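Soup that thickens too much overnight – what am I doing wrong?
Forum: Everyday Cooking > Soups, Stews and One-Pots

marrowfat_jo
28 Oct 2022

Hello all, I've been reading along for ages and finally have a question of my own. 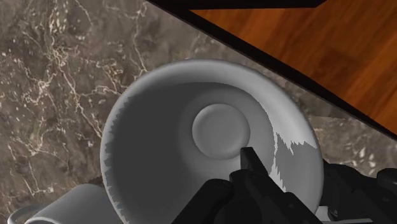
So, every week once the clocks are about to change I make a big pan of red lentil and carrot soup, enough to see us through lunches. On the first day it's lovely, loose and silky, and by the next morning I could stand a spoon up in it. I use 200g of split red lentils, 400g of carrots, an onion, a tin of tomatoes and enough stock to cover it all by a good inch. I've been letting it down with water, but then it tastes of very little, and my other half has started calling it the wallpaper paste (charming!). Is it the lentils, or am I boiling it too hard?

pottage_lane

Oh, welcome, and please don't worry, every lentil soup I've ever made has done this! The lentils carry on drinking long after you've turned off the hob. I hold back a jug of stock when I make it and keep it in the fridge next to the soup, then stir a splash into each portion as I warm it up. You keep the flavour that way.

Nirnov

I'd go the other way and use fewer lentils. 200g is a lot if that's a normal family pan. Try 150g and put a potato in if you miss the body.

pottage_lane

A potato will thicken it just as badly, surely? I made leek and potato last January and by the third day I was cutting it with a knife.

Nirnov

Depends on the potato, and on whether you blend it. Leave a waxy one in chunks and it behaves itself. I grant you a floury one put through the blender is glue.

Trerketti

Can I put in a word for not blending at all? I know plenty of people like it smooth, but red lentils fall apart by themselves if you give them long enough, and I find the soup sits much better in the fridge. I grate the carrots on the coarse side of the grater so they soften at the same pace. It's a bit of a faff, and I've lost some skin to it over the years, but you do get a nice texture – and there's no blender to wash up.

marrowfat_jo

Thank you, all of you, what a kind lot. I do blend it, Trerketti, with one of those stick ones, and I probably go on too long as I find it rather soothing. Nirnov, it's a 4 litre pan, if that makes any difference to the sums?

Nirnov

It does, a bit. I was picturing something smaller. Are you filling it?

marrowfat_jo

Just over halfway, I'd say.

Nirnov

Then I'll stick to my guns. More stock or fewer lentils.

Flukeck

Late supper here so I've only skimmed the thread, sorry if this has been said. Squeeze of lemon when you reheat it! I let mine down with plain water from the kettle and the lemon brings it all back, along with a pinch more salt. My mum did 7 portions at a time for the freezer and always made them thick on purpose, as they took up less room, and then thinned each one in the pan.

pottage_lane

I can't agree about the plain water, but I'm with you all the way on the lemon. And a bit of cumin, warmed in butter first.

marrowfat_jo

I've got half a lemon going spare and a jug of stock already in the fridge, so I'll try both tomorrow and let you know which bowl gets finished first.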